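Resura 项目 工作笔记 六月
地点：Runurside 二楼实验间
记录人：Sneha Nautiyal
（中文记录，给组里全部同事看。语法错误请直接改，不用问我。）

上午 9 点开始

上次讨论留下的问题还是同一个：收拾桌子这件家务，机器现在能不能做。Satish 的意见是“能做，只是慢”。Renu 的意见是“能演示，不能做”。我希望这一次写得具体一点，所以先把“收拾桌子”分成几个小动作，每个动作分别写结果。

我们现在的定义如下。桌子上有一些日常的小东西，机器要把它们一件一件放进收纳箱，然后把桌子擦一遍，最后手臂回到起始位置。人在旁边可以看，不可以碰。如果人碰了，这一次就记为“有帮助”，不记为成功。Milagros 觉得这个规则太严格，她说她自己的孩子收拾桌子的时候她也要帮一下。我理解她的意思，但是规则先这样。

准备工作：

1. 手臂通电，等关节自检结束。
2. 手腕相机开机，曝光设为手动。上次用自动曝光，手臂一移动画面就忽明忽暗，后面的数据很难用。
3. 夹爪完全张开，再合上，再张开。听声音。右边的连杆上次有轻微的响声，Satish 已经加了一点润滑脂。现在没有听到。
4. 桌面用干布擦一次。
5. 收纳箱放在桌子上，位置不固定。这一点是故意的，家里的箱子不会每天在同一个地方。

第 4 条请大家认真做。桌面上如果有小纸屑，检测程序会把它当作物品，手臂就会下去夹。夹一片纸屑要花很长时间，而且夹不起来。

关于空桌面的问题

我们一直把注意力放在“抓”上面，可是对于家务来说，“知道已经做完了”也是一种能力。人收完桌子，看一眼就知道完了。机器要从画面里判断“没有东西”，这比判断“有东西”难写。检测程序给每一个候选区域一个分数，没有物品的时候，它也愿意给一些区域打分。

最麻烦的是夹爪自己的影子。灯在上面，夹爪在桌子上方，影子就落在相机能看到的地方，而且跟着手臂走。手臂低，影子就深；手臂高，影子就淡而且大。旧的程序没有学过这个，所以常常报告说桌上有一个深色的椭圆形物品。Vandana 给它起名叫“幽灵杯垫”，这个名字在代码的注释里也出现了，新来的同事不要去找杯垫。

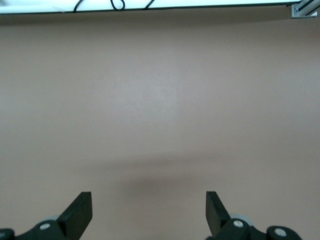

腕部视角，夹爪张开，桌面无物品；两指之间偏上是影子。

画面最上边还有一条很亮的白色，几段黑色线缆在它前面，其中一段弯成一个圈。右上角是铝型材。这些都在桌面以外，程序应该一律不看。我把桌面边界做成一个遮罩，边界外的像素全部不参加计算。遮罩做好以后，那个线缆圈就不再被当成钥匙圈或者橡皮筋了。这个问题写起来很小，找原因用了我一个下午。

遮罩的做法：以前是在画面里手工画四个点。手臂一抬高，四个点就不对了。现在用手臂当前的姿态计算桌面在画面里的区域，再向内收一点。向内收多少，目前是我凭眼睛定的，这样不好。Renu 说可以用标定板的误差来算，她会写一个小脚本。等她的脚本好了，我把这一段重新写。

影子的处理，我们试过三种办法。

第一种是把灯换位置。换了以后影子离开中间，到另一边去了，物品检测好一些，可是箱子旁边的影子变得更大。而且在别人家里我们不能要求换灯。这个办法我只当作试验，不当作解决。

第二种是训练的时候多给空桌面的画面。我们采了 900 张，手臂在不同的高度，夹爪有时张开，有时半合。采的时候桌上什么都不放，标注就是“无”。这个工作很无聊，但是效果最明显。训练后，幽灵杯垫在高处几乎不出现，在低处还偶尔出现。

第三种是移动一下再看。影子跟着手臂走，真的物品不跟着走。所以程序在准备报告“有物品”以前，让手臂向旁边移动一小段，再看一次。如果那个东西相对桌面的位置变了，它就是影子。这个办法很可靠，缺点是每一次都多用几秒。做家务的人大概不愿意看机器在桌子上面摇来摇去。Milagros 看了以后说它像在犹豫要不要付钱。

目前的选择：第二种加第三种，分数高的时候不移动，分数在中间的时候才移动。

上午 11 点

物品测试。这一轮的物品是从 Fujimoto 的办公室借的一篮子日用品，用完要还，请不要把海绵拿去洗杯子。

短记，按物品写：

海绵：容易。夹下去会变形，力量控制不用很精细。放进箱子也没有问题。

木勺：可以抓，但是抓的位置重要。抓在柄的末端，勺头会转下来，放的时候碰到箱子的边。现在程序选最长轴的中点，稍微好一些。

小毛巾：平放的时候，两个手指夹不到。程序去夹毛巾的中间，手指在布上滑过去，什么都没拿起来。如果毛巾有一个皱起来的地方，就能夹。Satish 建议先用手指推一下毛巾，让它起皱，再夹。他手动操作试了，可以。自动的还没有写。

遥控器：可以抓，横着和竖着都可以。从边上抓最稳。

薄的卡片：不能。手指下到桌面，卡片太薄，夹不住。除非把卡片推到桌子边上，让它伸出去一半再夹。这要求知道桌子边在哪里，而且手臂要能到那里。先不做。

铁勺：反光很厉害，深度图上有一个洞。从彩色图可以看到勺子，但是不知道高度。我让程序在没有深度的时候直接假定它在桌面上，抓到的次数就多了。这个假定对叠在一起的勺子是错的。

玻璃杯：没有试。我不同意在没有防护垫的情况下试，Vandana 同意我。

完整的一次收拾，我们规定 40 秒内放好一件物品，超过就算超时。海绵和遥控器从来不超时。木勺有时候超时，因为它会重新选抓取点。毛巾全部超时。

这里我想写一点个人看法。大家在网上看到的视频，机器叠衣服、洗碗，看起来很顺利。我相信那些视频是真的。但是在视频里不容易知道，前面的毛巾是怎么放的，是谁放的，失败的时候谁去重新放。在我们这里，我就是那个重新放毛巾的人。一个上午，机器收拾桌子，我在收拾机器没收拾好的东西，然后再把桌子弄乱给它收拾。如果只算劳动，我的劳动增加了。

Satish 看了这一段，要求我加上他的意见。他的意见是：洗衣机刚出现的时候，人也要在旁边搬水。他觉得现在比较的标准不公平，应该比较一年以后人还需要站多久。我加上了。我不知道洗衣机的历史，这句话由他负责。

下午 2 点

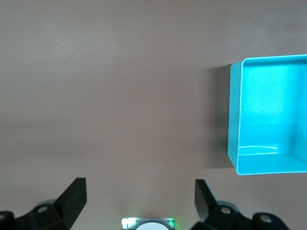
收纳箱的定位，我原来以为是全部工作里最简单的一部分。颜色鲜明，形状规则，不会滚动，按颜色分割就可以得到一个区域，区域的中心就是投放点。实际用的时候有两个错误。第一个错误是中心。手腕相机的位置低而且近，像现在这样箱子在画面右边，右侧已经出了画面，程序看到的只有箱子的一部分，算出来的中心就偏左。偏左的时候，东西会落在左边的箱沿上，有一次木勺架在箱沿上，一半在里面一半在外面，程序记为成功，我改成失败。第二个错误是箱子左侧桌面上那片灰色的影子，贴着箱壁的地方最深，往外慢慢变淡。按亮度找边缘的时候，程序有时把影子的外边当作箱子的边，箱子就变“宽”了。青色的分割没有这个问题，因为影子还是桌面的灰褐色，只是暗一些。所以现在只用颜色，亮度边缘完全去掉。箱子里面靠近前壁的几道白色反光，颜色分割会在那里留下小洞，填洞以后没有影响。

关于“箱子只看到一部分”的处理：

如果箱子的区域碰到画面边界，就不允许计算投放点。手臂先向箱子的方向移动，直到区域完全在画面里，或者到达关节限制。到达关节限制还看不全的，就停下来报告。我把这条写成硬规则，没有例外。Renu 认为可以用已知的箱子尺寸补出看不到的部分，她说得对，但是别人家里的箱子尺寸我们不知道。她说那可以先学一次。我们没有讨论完。

另一件事：颜色分割能用，是因为我们的箱子是青色，桌子是灰褐色，两个颜色差得很远。如果是灰色的篮子放在灰色的桌子上，我的方法就完全没有用。这一点在报告里一定要写明白，不要让读的人以为我们解决了“找箱子”。我们解决的是“在这张桌子上找这个箱子”。

箱子内部的物品检测也要改。投放以后程序要看一次箱子里面，确认东西在里面。现在它把很小的浅色点也作为候选。我加了最小面积的限制，比面积小的一律不报。代价是纽扣一类的小东西掉进去以后，它会说没有看到。对于收拾桌子，我认为可以接受。

下午 3 点半

擦桌子。

夹爪夹住海绵，在桌面上来回走。走的路线是简单的平行线，每一行和前一行有一点重叠。问题是压力。手臂向下压得轻，海绵只是经过；压得重，夹爪里的海绵会向后转，最后手指的尖端接触桌面。有一次听到刮的声音，Vandana 马上按了停止。桌面没有刮坏，我们用手摸过了。以后做擦桌子，手指上要套那个软的套子，在左边第二个抽屉。

夹爪的资料是 Pradico 给的，里面的夹持力表只有合上方向的力，没有手指被侧面推的时候能承受多少。擦桌子正好就是侧面推。我写了邮件问，还没有回答。没有回答以前，擦的速度请不要超过配置文件里的值。

对于干的灰尘，擦得还可以。对于干掉的茶渍，擦不掉。人遇到茶渍会在同一个地方多擦几下，而且会用力。机器不知道那里有茶渍，它按照路线走完就说完成了。Vandana 想用擦以前和擦以后的两张画面相减，有差别的地方就是还要再擦的地方。我提醒她影子的问题，两张画面必须在同一个手臂姿态拍。她已经在写。

下午 4 点 20 分

和 Milagros 讨论。她以前在仓库工作过，对“车间里的杂活”比我们清楚。她认为家里是最难的地方，应该先去做车间的活，比如把工具从工作台收回箱子、把扫出来的螺丝分开。理由是车间的东西种类固定，箱子的位置可以画线，光也可以控制。我基本同意。可是项目的名字和经费都写的是家务，所以车间只能作为旁边的一条线。

她另外提了一个问题我觉得很好：机器做不了的时候，它能不能说得清楚？比如“毛巾我夹不起来，其他都收好了”。对一个家里的人，这样的机器已经有一点用处，因为剩下的只有毛巾。现在我们的程序遇到第一个夹不起来的东西就一直重试，后面的东西都不做。这个很容易改，我当天就改了：同一件物品失败三次就跳过，记在列表里，最后一起报告。

改了以后又跑了 21 次完整的收拾。毛巾还是每次都失败，但是别的物品不再等毛巾。跳过的列表全部是对的，除了一次，它把木勺也写进去了，木勺其实在箱子里。原因是夹爪松开以后的那次确认，手臂还没有停稳，画面是模糊的。现在等半秒再拍。

数据整理

到现在为止，这个任务存下来的片段编号到 1093。请注意编号不连续，中间删过坏的片段，编号没有重新排。不要用最后的编号当总数写到报告里，上次已经写错过。

每个片段的文件夹里，请写一句话的说明。中文、英文都可以，只要是完整的句子。“ok”不是说明，“ok2”也不是。

标签目前有：抓取成功、抓取失败、投放成功、投放在箱沿、超时、跳过、有帮助、人工停止。“投放在箱沿”是新加的，以前这种都混在成功里面。Satish 会把旧的片段看一遍，重新打标签。他估计要看很久，请大家这几天不要给他别的工作。

没有解决的：

低处的影子误报，还有。可能要把夹爪的模型和灯的位置一起用，预测影子应该在哪里。这个我会做，但是要先学习一下光照部分的代码，不是我写的。

毛巾。先推再夹，自动的版本给谁写还没有定。

薄卡片。不做，但是要在报告里写“不做”，不要写“未测试”。

遮罩向内收多少，等 Renu。

箱子看不全的时候，停下来还是补出来，需要再开一次会。

软套子只有一副，而且左边的有一点松。要订新的。

对最开始的问题，我暂时这样写：在这张桌子上，用这个箱子，海绵、遥控器、大部分时候的木勺，机器可以自己收，人可以去做别的事情。毛巾、卡片、玻璃杯，不能或者没有试。擦灰可以，擦茶渍不可以。Satish 说这个回答太谨慎，Renu 说这个回答太乐观。请两位在下面自己写，不要改我的句子。

下午 5 点 10 分，手臂回起始位置，断电。夹爪保持张开，不要合上存放，弹簧会累。借来的物品放回篮子里，少一块海绵，在夹爪旁边的盘子上晾着。

Satish 补：没有“太谨慎”，我说的是“可以再大胆一点”。旧片段看到一半的时候我再补数字。

Renu 补：脚本明天中午以前给。箱子的事我仍然认为应该补出来，开会时我带一个例子。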